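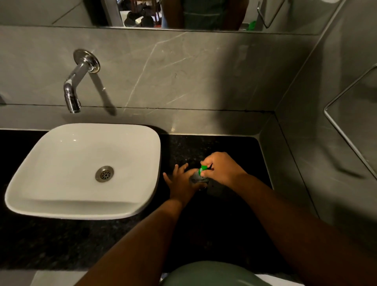

Right hand on the green cap, bottle on the counter by the sink.

I have been recording bathroom tasks for the Utis project since January, and the small bottle is the one I get asked to do most. The list from Zarnell has 80 tasks on it. Most are things like wiping a counter, hanging a towel or moving a cup from one side of the sink to the other. The bottle is number 9, and the instructions for it fit on one line: "Hold bottle with left hand, turn cap with right hand, set cap down, replace cap."

The way it works is simple enough. I do the task with my own hands while a camera on my head records them. The recordings go to Henrik Vogler's group, and they use them to train the two-armed robot they call Gape. Later on, someone also drives Gape through the same task by remote control, and the two kinds of recordings get put together. Henrik says the hand recordings give the robot a general idea of what to do and the remote ones tell it what its own arms can manage. I do both, though I am a lot better at the first.

With my hands, one bottle takes a few seconds if I don't think about it. The trouble is that I do think about it now. In the first week I did it the way I would at home, which is to pick the bottle up and twist it open in the air on my way to doing something else. Those recordings were mostly no good. My right hand covered the cap the whole time and my left hand covered everything else. Imelda Barredo, who checks what I send in, marked them "contact not visible" and sent them back.

So I changed how I do it. The bottle stays on the counter. I steady it with my left thumb and index finger and keep the other fingers spread out and away from it. That feels fussy, but it leaves the bottle in view. With the right hand I pinch the cap and keep my wrist low. I also keep my head still, which took longer to learn than anything I did with my fingers. If I look over at the sink or up at the mirror, the camera goes with me.

Clear bottles on dark stone are hard. On a pale counter you get a decent outline, but on speckled black granite you mostly get a few gray reflections and the cap. A bright cap helps a lot. I asked Imelda whether I should swap in a solid white bottle and she said no, leave it, because people own clear bottles and the robot will have to deal with them. She did ask me to do some near the sink and some farther away, and to change which way I stand.

Driving Gape is another matter. You sit at the station in Ondton with a handle in each hand and watch two screens. There is no feel in the handles, so you can't tell how hard you are gripping except by looking. My first day I squeezed a bottle until it shot out sideways and rolled under the bench. Arnulfo Puma, who has driven it the longest, told me to close the left gripper only until the bottle stops sliding, and then leave that hand alone completely. He was right. Most of my failed tries came from the left hand moving when I was paying attention to the right one.

The other problem is the twist. My wrist can turn a cap about half way and then I let go and take a new grip, without noticing. On the robot you have to decide every one of those. Grip, turn, open, turn back, grip again. If you open before the turn has finished, the cap tips and you start over. I now count under my breath.

As of 7 Aug 2022 I have 614 hand recordings of the bottle accepted, out of 1026 sent in. I don't have my remote numbers yet, but they are a good deal worse.

Next on the list is a pump bottle, and after that a tube with a flip cap. Imelda wants both done one-handed as well as two-handed. I tried the flip cap last night to see how it would go and my thumb hid the hinge every time, so I need to work out another way to hold it before I start sending any in.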